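Fil technique, projet de fin de semestre : tri d'objets en vrac d'un bac vers un autre. Équipe « bras » de l'école Hornance, quatre étudiants. Je poste au fur et à mesure. 1/

Cahier des charges : prendre les objets du bac avant, les déposer dans le bac arrière, sans repère au sol ni gabarit. Ordre libre. Un objet déposé hors bac vaut zéro. 2/

Premier poste de dépense en temps : la calibration caméra-bras. Trois reprises en mars. La troisième tient, résidu stable d'une session à l'autre. Les deux premières ont sauté parce que le support caméra était vissé sur la même table que le bras. 3/

Base de données : 1 644 tentatives de prise, étiquetées à la main en réussite, échec ou glissement. La catégorie « glissement » a été ajoutée en cours de route, donc tout le début a dû être relu. Prévoir les étiquettes avant, pas après. 4/

Côté logiciel : planificateur Trivura, version de l'école, non modifié. Notre code se limite au choix du point de prise et à la gestion des reprises. Dépôt interne : « yoon ». Les branches mortes seront supprimées avant le rendu. 5/

Le fond métallique reste le problème principal. Les reflets rouges sont segmentés comme des objets. Correctif actuel : seuil sur la profondeur, puis rejet de toute zone sans relief. Ça coûte 38 ms par cycle, acceptable. 6/

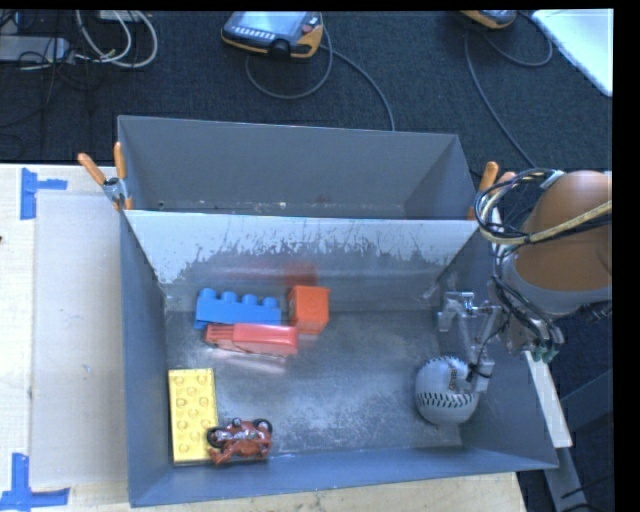
**Poltel**

Bac avant, six objets. La pince est à la balle blanche. Prise latérale, un doigt contre le flanc droit. Les coutures gênent moins que prévu, le diamètre davantage : la marge d'ouverture est faible. 7/

Cas non réglé : la petite moto posée sur le bord de la brique jaune. Le masque fusionne les deux. Même chose pour le cube et l'objet rouge allongé, trop proches en teinte. On teste une séparation par normales de surface. 8/

Les bacs sont tenus par des serre-joints. Vérifier le serrage à chaque début de session : 4 mm de décalage suffisent à fausser toutes les déposes. 9/

Prochaine étape : série de 39 essais sans intervention, graine fixée, journal complet. Les résultats bruts iront dans ce fil, échecs compris. 10/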